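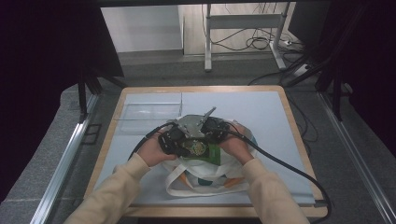

Sunday lunch without the Sunday: pies in Burkby

Dec 5, 2022

I had been meaning to go back to Penner since April, when I had a very good steak and ale pie there and forgot to write any of it down. It's the narrow place next to the old bank in Burkby, with 14 seats and one person cooking.

The menu is short. There were two pies on, a fish one and a beef and onion, plus a soup and a cheese plate. I had the beef. The pastry was proper shortcrust all the way round, a bit dark at one corner, and the filling was thick enough to stay put when cut. Mash was fine. The gravy came in a separate jug, which I prefer - I like to decide for myself.

Carine had the fish pie and thought it needed more salt. I tried it and agreed, though the smoked haddock was good and there was plenty of it. The peas were tinned, I think.

Pudding was a baked apple with custard for £7. That is a lot for an apple. It was stuffed with dates and walnuts and I ate all of it, so I can't complain much.

Service was slow at the start and then quick. We waited a while for drinks and the mains arrived almost straight after. They take cards now, which they didn't last time.

Barry Bickerstaff wrote in after my last post to say the pies at Pruvitz are better. I haven't been since they changed the menu, but I'll try to get there before Christmas. He says to ask for the chicken and leek and to skip the chips.

Penner is closed in the evenings and doesn't take bookings for fewer than four. Parking is easiest behind the library.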